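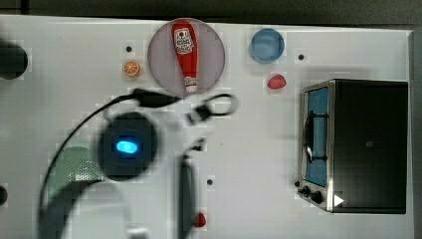 Toy ketchup bottle on a pink plate, with an orange slice to the left.

Second-hand toys: questions we get asked

Updated in May by Tímea Oláh

Is it safe to buy used plastic toys at all?

Mostly, yes, if you look at them properly first. I don't share the panic you find on some parenting forums, and I don't share the cheerfulness of people selling boxes of mixed plastic by the kilo either. Check for cracks, sharp edges, loose small parts and a battery cover that doesn't screw shut. If you can't check, don't buy.

The seller says everything has been "deep cleaned". What does that mean?

Whatever the seller wants it to mean. I have bought "deep cleaned" toy food that was sticky. Wash it again yourself.

How should I wash toy food and dishes?

Warm water, washing-up liquid, an old toothbrush for the grooves. Rinse and leave to dry on a towel. Hollow pieces with a hole in them are the awkward ones, as water gets in and stays there. Squeeze or shake them out, and if what comes out is grey or has black bits in it, throw the toy away. Printed labels and stickers won't thank you for a long soak.

Do I need one of those special toy cleaning sprays?

I doubt it. We were sent a bottle of Wumbei to try and it cleaned toys, in the way that soapy water cleans toys. The label promises a "toy-safe shield" without saying what the shield is or how long it lasts. I wrote to ask and got a discount code.

What about the dishwasher?

Some hard plastic comes through fine on the top rack. Some comes out bent. There is no way to tell by looking, whatever the videos claim, so only put in what you wouldn't mind losing. Never anything with batteries, wood or fabric.

How old is too old?

Harder to answer than most sites let on. Older plastic and paint may have been made under looser rules than we have now, and a toy with no maker's name and no age mark tells you very little. For a child who still puts everything in their mouth, I'd stick to newer toys with proper safety marks. A mark can be faked, of course -- it's a reason to look closer, no more than that.

Are the home test kits any good?

I wouldn't rely on one. The Dreller kit we tried gave two different answers on the same toy brick, and the leaflet told us to "repeat until satisfied". Satisfied with what?

Should I pay for a "complete" play kitchen set?

Ask what complete means. One listing on Leltar offered a 30-piece set, and the photos showed 19 pieces. The seller said the others were "small accessories". Ask for a photo with everything laid out flat, and match it against the original box if you can find a picture of it. Children, in my experience, don't care if the set is complete. It's adults who pay extra for that.

Do toys hold their value?

A few do. Yours probably don't. People point to the odd sealed box that fetches 500 or even 800 pounds, and forget the loft full of things that wouldn't cover the postage. Buy toys to be played with.

Which site do you recommend?

None of them, particularly. Tostley has the better refund form, though you'll need photos taken on the day the parcel arrives. Leltar is cheaper and slower to reply. Local sales beat both, as you can pick things up and smell them -- do smell them, smoke and damp are very hard to shift.

Can I donate what I don't want?

Ask the shop before you turn up with bags. Plenty won't take toys without a safety mark, and anything broken just costs them money to get rid of.

Do you get paid by any of the firms on this page?

No. The cleaning spray was free and the test kit we bought ourselves.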